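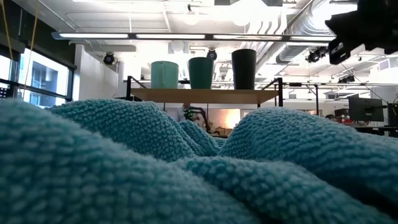
Slide 1: Light blue terry towel, bunched.

Home Talks Program Archive Contact
Search this site Go
May, by the Lollcombe evening group speaker

Good evening. My subject is hard water, and what it does in our kitchens and bathrooms. In Gesholm I measured 400 milligrams of hardness per liter, and in Lollcombe 429. Please do not write it down, it is on the handout.

Slide 2. Tea in hard water gets a thin skin on top. Pause here.
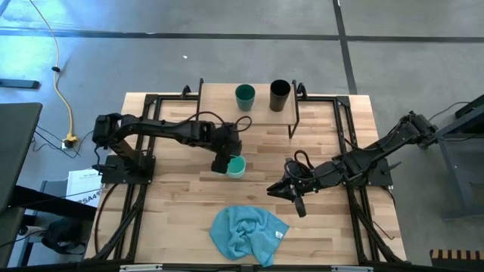
A listener in Gesholm wrote to me that her tea tastes flat without the chalk, and she will keep it. I respect this.

Slide 3. Kettles. Use 100 milliliters of vinegar, wait one hour, rinse two times. Do not mix with bleach!

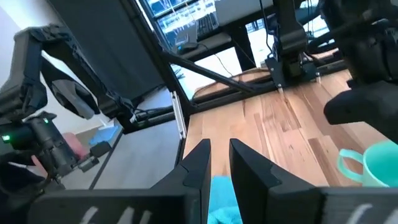

Slide 4: Laundry

Hard water needs more powder. Ask who uses softener. 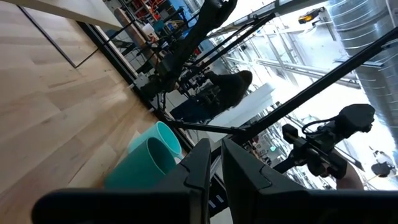 One reply to my last talk said that softener made the bath towels drink less water, so they stopped using it after 7 washes. I had the same experience.

Questions until nine o'clock.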